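발표자 노트
작업 현장의 자동화와 직무 변화: 신드컴(Sindcombe) 작업장 사례
발표일: 2025년 6월 3일
발표 시간: 40분(질의응답 별도)

슬라이드 1. 인사 및 발표 범위

안녕하십니까. 오늘 발표에서는 신드컴 작업장에서 진행 중인 자동화 전환이 그곳에서 일하는 분들의 직무에 어떠한 변화를 가져왔는지를 말씀드리겠습니다. 장비의 성능 비교나 도입 비용의 회수 기간은 오늘의 범위에 포함되지 않습니다. 해당 내용은 지난 11월에 배포된 단더소프(Dandurthorpe) 보고서 제2부를 참고하여 주시기 바랍니다.

(여기서 청중에게 배포 자료 3쪽을 펴도록 안내할 것.)

슬라이드 2. 전환 이전의 직무 구성

전환 이전 신드컴의 업무는 분류, 정리, 포장의 세 공정으로 나뉘어 있었고, 각 공정에는 전담 인원이 배치되어 있었습니다. 작업자는 한 공정에서 경력을 쌓은 뒤 다른 공정으로 이동하는 것이 통례였습니다. 직무 기술서에는 취급 물품의 종류와 시간당 처리 기준만 적혀 있었고, 판단이나 기록에 관한 항목은 없었습니다.

현재의 직무 기술서는 88개 항목으로 구성되어 있습니다. 이 가운데 상당수는 동작을 시연하고 그 결과를 검토하는 업무에 관한 것입니다. 손으로 물건을 다루는 능력은 여전히 핵심이며, 다만 그 능력이 쓰이는 방식이 달라졌습니다. 숙련된 작업자의 손동작이 곧 로봇이 학습할 자료가 되기 때문입니다.

슬라이드 3. 시연 업무의 도입

두보(Duvo) 과정으로 불리는 시연 업무는 7개월의 준비를 거쳐 시작되었습니다. 작업자는 손에 쥐는 그리퍼를 사용하여 물건을 집고, 옮기고, 내려놓는 동작을 수행합니다. 작업 공간은 한 사람이 한 자리에 고정되는 형태를 벗어나, 여러 사람이 같은 공간에서 서로 다른 일을 하는 형태로 바뀌었습니다.
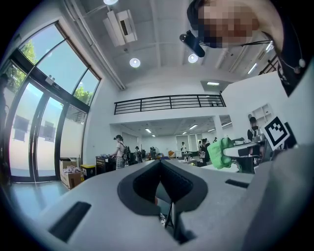
사바스 카라스(Savvas Karras)는 사전 검토본을 읽고 다음과 같은 의견을 보내왔습니다. "시연을 하는 동안 저는 제 손이 평소에 무엇을 하는지 처음으로 생각하게 되었습니다. 그 점은 좋았습니다. 그러나 하루가 끝나면 처리한 물량이 눈에 보이지 않습니다. 예전에는 쌓인 상자를 보고 오늘 일을 했다고 느꼈습니다. 지금은 기록이 저장되었다는 안내만 받습니다. 이 발표에서 그 부분을 빼지 말아 주십시오. 그리고 제 동작으로 학습한 로봇이 언제, 어디에 배치되는지 저희도 알 수 있어야 한다고 생각합니다."

(인용 후 잠시 멈출 것. 낭독 속도를 늦출 것.)

카라스의 의견에는 두 가지 쟁점이 담겨 있습니다. 첫째는 성과를 체감하는 방식이며, 둘째는 정보에 대한 접근권입니다. 두 번째 쟁점은 슬라이드 6에서 다시 다루겠습니다.

슬라이드 4. 성과를 측정하는 방식의 변화

기존에는 처리 물량이 유일한 지표였습니다. 시연 업무에서는 물량이 적절한 지표가 되기 어렵습니다. 같은 동작을 빠르게 되풀이한 기록보다, 물건의 위치와 형태를 바꾸어 가며 차분히 수행한 기록이 학습에 더 유용한 경우가 많습니다. 이에 따라 신드컴에서는 시간당 기준을 폐지하고 기록의 채택 여부를 중심으로 평가하고 있습니다.

지난 분기에 검토된 시연 기록은 2823건입니다. 검토는 시연을 수행한 본인과 다른 작업자 한 명이 함께 진행합니다. 초기에는 관리자가 단독으로 검토하였으나, 채택되지 않은 사유가 작업자에게 전달되지 않는다는 지적이 반복되어 절차를 변경하였습니다. 변경 이후 이의 제기는 문서로 접수되며, 회신 기한도 정해져 있습니다.

(질문이 나올 경우: 채택률은 공정별 편차가 커서 단일 수치로 제시하지 않는다고 답변할 것.)

슬라이드 5. 신체 부담과 작업 자세

천처럼 형태가 일정하지 않은 물건을 그리퍼로 다루는 일은 맨손 작업과 부담의 성격이 다릅니다. 중량물을 드는 횟수는 줄었으나, 손목과 엄지의 긴장이 오래 유지됩니다. 시선을 아래로 고정하는 시간도 길어져 목의 피로를 호소하는 사례가 접수되었습니다.

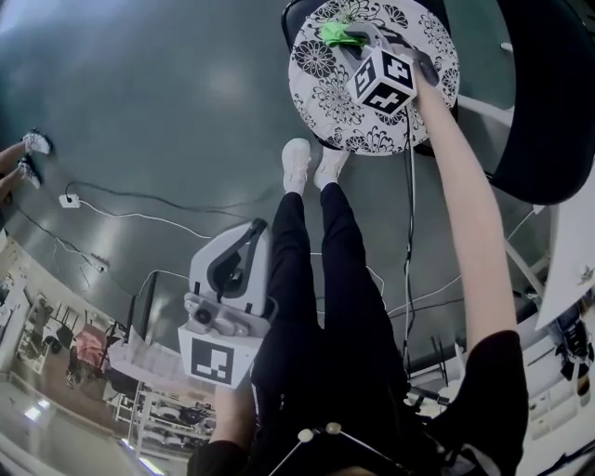 이에 따라 다음의 조치가 시행되고 있습니다.

연속 시연 시간에 상한을 두고, 시연과 검토를 번갈아 배정합니다.
작업면의 높이는 작업자가 직접 정합니다.
바닥의 배선은 교대 시마다 점검하고, 점검자의 서명을 남깁니다.
통증이 있는 작업자는 불이익 없이 검토 업무로 전환할 수 있습니다.

마지막 조치는 시행 초기에 이용이 저조하였습니다. 면담 결과, 전환을 신청하면 시연 능력이 부족한 것으로 평가될 수 있다는 우려가 확인되었습니다. 현재는 신청 사유를 기재하지 않도록 서식을 개정하였습니다.

슬라이드 6. 정보 접근과 동의

작업자의 동작 기록은 누구의 것인가 하는 문제는 아직 완전히 정리되지 않았습니다. 사리넨(Saarinen) 지침 초안은 기록의 이용 목적을 사전에 서면으로 알리고, 목적이 변경될 때에는 다시 동의를 받도록 정하고 있습니다. 신드컴은 이 초안을 시범 적용하고 있으며, 로봇의 배치 계획을 게시판에 공개하는 방안도 협의 중입니다. 얼굴과 음성이 포함된 기록의 보관 기간에 대해서는 노사 간 견해차가 남아 있습니다.

(이 부분은 협의가 진행 중인 사안이므로 원고를 벗어난 발언을 삼갈 것.)

슬라이드 7. 남은 과제

직무 전환 교육은 현재 근무 시간 내에 실시되고 있으나, 야간 근무자의 참여가 낮습니다. 또한 시연 업무의 경력을 사내 직급 체계에서 어떻게 인정할 것인지에 관한 기준이 없습니다. 포장 공정에 남은 인원과 시연 인원 사이의 수당 차이도 조정이 필요합니다. 이상의 세 과제는 하반기 협의 안건으로 상정되어 있습니다.

이제 질문을 받겠습니다. 소속과 성함을 먼저 말씀하여 주시기 바랍니다.

(마이크 전달. 답변하지 못한 질문은 기록하여 서면으로 회신할 것.)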